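4. Sorting and folding on the bed

This section covers the sorting and folding of clean clothes and bedding in the bedrooms at Lestport. Washing is in section 3. Putting away in the Hurklow wardrobes is in section 5, and the drawer plan for each room is pinned inside the wardrobe door.

The bed is used as the folding surface in every room. The desks are too narrow and the lids of the window seats mark easily.

4.1 Before you start

You will need:

the linen bag or basket for the room
a Clillo folding board (the large one, kept on the landing shelf)
a clean sheet or bedspread to cover the mattress
the mending bag
a pencil and the room card

Wash your hands and take off rings or a watch with a rough strap. Loose knits catch very easily.

Note: In room 310 the bed stands close to the wall and cannot be moved. Work from the window side and from the foot.

4.2 Preparing the bed

1. Take pillows and cushions off the bed and stand them on the chair. Do not put them on the floor.

2. Pull the cover up over the mattress. It does not have to be smooth. A cover with some creases in it is good enough for sorting, and you will straighten it at the end.

3. Draw the curtains back if there is daylight. After dark, put on the ceiling light as well as the bedside lamp. Navy and black cannot be told apart by the lamp alone.

4. Tip the contents of the bag on to the far side of the bed, against the wall or the headboard, in one heap. Keep the near side clear for working.

Caution: Do not tip anything out on a bed with an electric blanket switched on. Turn it off at the wall and let it cool.

5. Check the bag for small items left in the bottom. Socks and pillow ties are the usual ones.

4.3 Checking that things are dry

Clothes straight from the airing cupboard can feel dry on the outside and still be damp at the seams.

1. Feel each item at its thickest place: the waistband, the collar, the cuffs, the corners of a fitted sheet.

2. If it feels cool compared with the rest of the item, hang it over the rail behind the door. Leave it for 60 minutes and check again.

3. If it is still damp after that, send it back to the drying room with the room number on the tag.

Never fold a damp item into the middle of a pile. The whole pile will need washing again.

4.4 Making the piles

Take one thing at a time from the heap. Do not dig for matching pieces at this stage, as this only spreads the heap over the bed.

Sort into these piles, starting at the pillow end:

bedding (sheets, covers, pillowcases)
towels and flannels
tops
trousers, skirts and shorts
nightclothes
underwear and socks
mending

Keep whites apart within each pile. If a white item has picked up colour from something else, put it with the mending and write "dye" on the room card.

Items that are inside out should be turned the right way now. The exception is anything with a printed front, which stays inside out until it has been ironed. If you are not going to iron it, turn it.

If you are not sure which room something belongs to, look for a name tape first and then ask. Unclaimed items go in the Ismail cupboard on the ground floor. They are kept there until the end of term and then passed on. Write a line in the book saying what the item is and which bag it came out of. "White top" is not much use. "White top, blue stitching at neck, button missing" is better.

4.5 Folding flat items

Sheets and covers

1. Find the two corners at one short end and bring them together.

2. Run your hand along the folded edge to the other end and bring those corners up to match.

3. Lay the sheet on the bed and fold in half again lengthways, pressing out the air with the flat of your hand.

4. Fold from the short end to the width of the shelf. The shelf width is marked on the edge of the Clillo board.

Fitted sheets will not fold perfectly square. Tuck one pair of corners into the other, lay the gathered side uppermost, and fold the gathered edge inwards so that it is hidden. Then carry on as for a flat sheet.

Towels

Fold lengthways in three and then in half. Hand towels are folded in half only. Put the folded edge to the front of the pile.

4.6 Folding tops

1. Lay the top face down on the clear side of the bed, neck away from you.

2. Place the board in the centre with its top edge just below the collar.

3. Fold one side over the board, then lay the sleeve straight down on itself. Repeat on the other side.

4. Slide the board out downwards. Bring the hem up to the collar and turn the whole thing over.

Thick jumpers are folded without the board. Hooded tops: lay the hood flat down the back before step 3.

4.7 Items with elastic, bands and piping

Elasticated pieces take a little longer. If they are folded as they come out of the heap, the band twists inside and the crease sets.

1. Lift the item out of the heap and put it down on the near side of the bed. Leave it loose for the moment.

2. Find the gathered band. On white clothes it is often the same colour as the rest, so feel for the puckered ridges.

3. Follow the band with your fingers from one end to the other. Untwist it as you go. Do not pull it out to its full length to flatten it, as old elastic will not go back.

4. Look for anything else caught up in the folds of the cloth, such as straps, ties, or strips of a different colour. Piping should run in a clean line with no cloth rolled over it. The white garment in the picture has a thick gathered band, a dark grey strip with pale lettering lying across the cloth, and a thin dark line of piping, all of which can be found by sight while the cloth is crumpled.

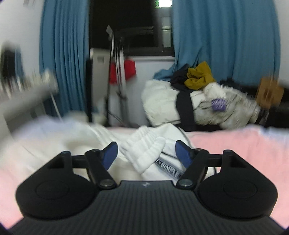 5. Lay the item out with the band at the top, or at the side if it is a cuff. Smooth the cloth away from the band towards the hem.

6. If there is lettering, check whether it is printed or woven. Printed lettering must not be folded face to face with itself. Put the fold to one side of it.

7. Fold in half so that the two ends of the band meet. Fold the hem up towards the band and stop a hand's width short of it. Then fold once more.

8. Put the finished piece on its pile with the band at the back.

Caution: Do not iron over elastic. If the cloth next to it needs pressing, use the tip of the iron on a low setting and keep clear of the ridges.

4.8 Mending

Put aside anything with a split seam, a missing button, a broken zip or elastic that has gone slack. Pin a slip to it with the room number and a word or two about the fault. Pin through the seam allowance and not through the front of the cloth.

Small holes in socks are mended once. After that they go in the rag bag.

Mending is collected from the landing at 2 in the afternoon. Anything put out later will go the next time. Endang Nugroho keeps the list and can tell you what has gone out and what has come back.

4.9 Finishing off

1. Carry the piles to the wardrobe one at a time, bedding last. Put them on the shelves shown on the drawer plan.

2. Turn back the bed cover and shake it at the foot end to find stray socks and pins. Count pins back into the tin.

3. Make the bed, or straighten it if it is already made up. Replace the pillows and cushions.

4. Return the Clillo board to the landing. Wipe it if it has fluff on it. The hinge collects more than the flat parts.

5. Fold the empty linen bag and leave it on the hook.

6. Initial the room card.

If you have to stop part way through, leave the sorted piles at the foot of the bed and put whatever is left of the heap back in its bag. Write "part done" on the card so that the next person does not wash it all again.

4.10 Common problems

Piles fall over: the folded edges are all on the same side. Turn every other item round.

Crease across the front of a top: the board was too high. Set it below the collar and fold again.

Band looks wavy after folding: it was twisted at step 3 of 4.7. Shake the item out and start from the band.

White cloth looks grey: compare it with a new pillowcase by daylight before sending it back. If it is really grey, see 3.6.

Sheet too large for the shelf: it is a double from the Hurklow store. Doubles are kept downstairs.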